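4.2 Gripper comparison on deformable items

We compared two fingertip sets, Bodska and Hetix, on a sorting task in which two arms move string, cord and rubber bands into or out of a divided bin. The arms, controller gains and teleoperation interface were held fixed, and only the fingertips were exchanged between blocks. Each block lasted 4 hours and was run by the same operator. 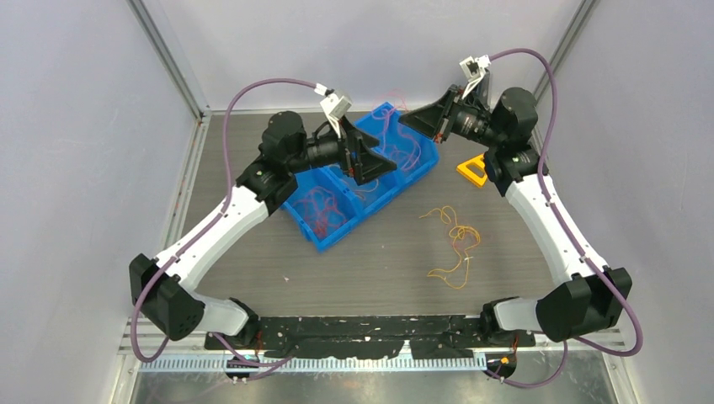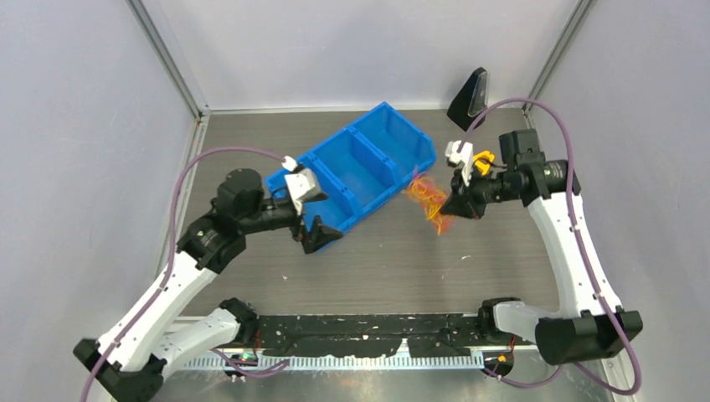
Figure 3. Bimanual workspace with the divided blue bin between the two arms.

Are pointed fingertips better than flat ones for tangled material?

They are better at isolating a single strand and worse at holding a clump. With the pointed set the operator could enter a loop and lift it clear, but a bundle tended to rotate about the contact point during transfer. The flat set held bundles securely and often picked up more material than intended.

We logged 2000 grasp attempts with the pointed set and 3000 with the flat set. The counts differ because the pointed set was withdrawn in June after a finger mount cracked. Of the pointed-set attempts, 169 ended in a drop between pickup and release. Most of these drops occurred while the arm was crossing a divider - the height at which the item was carried had more effect than closing force. Closing force was therefore left at the Zervas controller default for all later blocks.

Wrist cable routing was revised once, following a suggestion by Orestis Tsakiris, and the revised routing was used for every attempt reported in this section.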